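Open Day at the Orkberg Robot Lab: Your Questions

We've had a lovely pile of mail since the open day was announced, so we put the questions that keep coming back on one page. If yours is missing, write to Vittoria Bianchini at the front desk and she'll pass it to whoever knows.

Last updated 25 Jun 2024

What is the open day, exactly?

It's an afternoon when the lab doors are open and you can walk from station to station, watch the robots work, and talk with the people who build and teach them. There are no lectures you have to sit through. Come for twenty minutes or stay until we sweep you out!

Do I need a ticket?

Yes, but it's free. We can have 50 people on the floor at one time, and the ticket holds your entry slot. Once you're in, you can stay as long as you like. Last time, 381 people came through and the line on the stairs got a little long, which is why we have slots now.

Where do I go when I arrive?

Use the courtyard entrance of the Jerell building, the one with the bike racks. Take the stairs or the elevator to floor 2. Coats and big bags stay in the cloakroom on the left. Strollers can come in with you.

What will I see?

The Brirex hall has the wheeled machines, which will be driving a marked course on the floor. The Kaneko room is for tabletop work with pairs of arms, and that's where most of the questions below come from. There is also a workbench where you can take a gripper apart and put it back together (you may have a screw left over, it happens to us too).

What is the fruit stand?

The fruit stand is our nickname for the tabletop station with two arms and a plate of fruit and vegetables. It was the most crowded spot in February and we expect the same again. 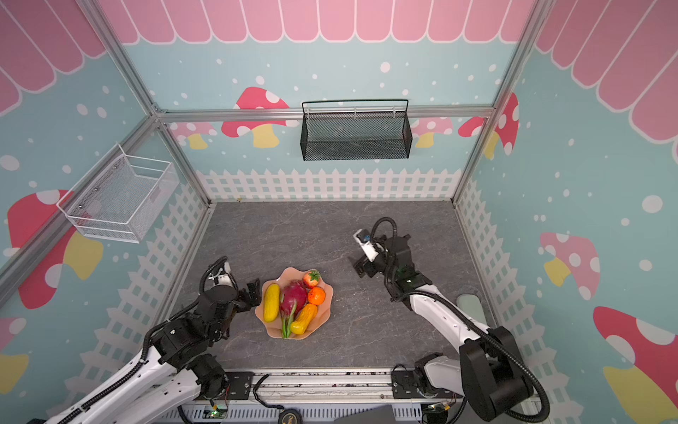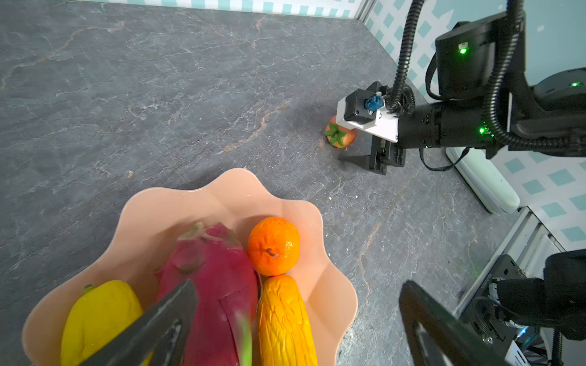
Karim Tarawneh runs the fruit stand, and he is the person to ask about anything that has to do with picking things up. He'll take you through what makes one object easy for a gripper and the next one a headache. Take the dragon fruit: it has pointed scales all over, so two flat fingers can meet it in very different ways depending on the angle they come in from. The mandarin beside it is round and much simpler to plan for, although round things like to roll. Ask him which one he'd pick first and why. He has strong opinions and they change every month.

Is the fruit real? Can my kids eat it?

It's pretend, so no snacking, please. There is real fruit in the break room along with coffee and lemonade.

Why the mushrooms and the pink awnings?

Annunziata Sartori put up the decorations and we all fell for them. She also has a good practical answer: a robot that has only ever worked in front of plain white walls can get confused by a busy background, and kitchens and shops are busy places. We like to change the look of the stations from time to time. If you have an idea for the next one, there's a box for drawings by the door. Last time we got a lot of dragons.

Who is moving the arms? Is it a person or a program?

You'll see both during the afternoon. For part of the time one of us steers the arms by hand, and you can watch how the person's movements carry over. For the other part a trained program takes over and picks for itself. The sign on the table says which one is on. People often guess wrong when we cover the sign, and that makes a great game.

How does a robot learn to do this?

Mostly from examples. A person does the task with the arms, we record it, and we do it again with the objects in other places. Then again. Our current set for this station has nearly 2000 recordings in it, and Adelmo Rizzi made so many of them that he says he sorts fruit in his sleep. The program looks for what the examples have in common and tries to do the same with a layout it hasn't met before. Sometimes it does something clever that none of us showed it, and the whole room cheers.

What do the cameras see?

The small cameras sit up by the grippers and travel with the arms, so the view gets very close to whatever is being reached for. The gripper's own fingers are in that view too, and they can cover part of the object. That's one reason to have another view from farther off. We'll have a screen up with the different views next to each other, and it's worth standing there for a few minutes. Seeing your own lunch from gripper height would change how you think about forks.

Will anything go wrong?

Oh, certainly. Things get dropped, squeezed in the wrong place or pushed off to the side. We leave the failures in the demo on purpose and talk about them. Some of the best questions we got in February came right after a strawberry was chased across a table.

Can I try it myself?

Yes, at the practice table next to the fruit stand. Turns last a few minutes and you sign up on the sheet there. Children under eight need a grown-up beside them. Please tie back long hair and take off loose scarves and bracelets before your turn.

Is it safe to stand close?

Stay behind the tape on the floor and you're fine. The arms run slowly during the open day, and each station has a staff member next to the stop button. If someone in a green shirt asks you to step back, please do it first and ask about it afterward.

Is it loud?

The tabletop room is pretty quiet, mostly a soft whir. The Brirex hall is louder. Ear protection in child and adult sizes is available at the entrance, and there's a quiet room across from the elevator.

May I take photos?

Please do! Leave the flash off near the stations, as it bothers the cameras. Ask before you photograph other visitors.

Can I bring a school class?

We'd love that, but the open day itself gets too full for groups. Ans Vandenberghe arranges separate class visits on weekday mornings, with a longer turn at the practice table for each student. Send her the age of the group and two or three possible mornings.

I can't make it. Will there be another one?

We're planning to do it again in February. Leave your address with Vittoria and she'll write when the tickets open.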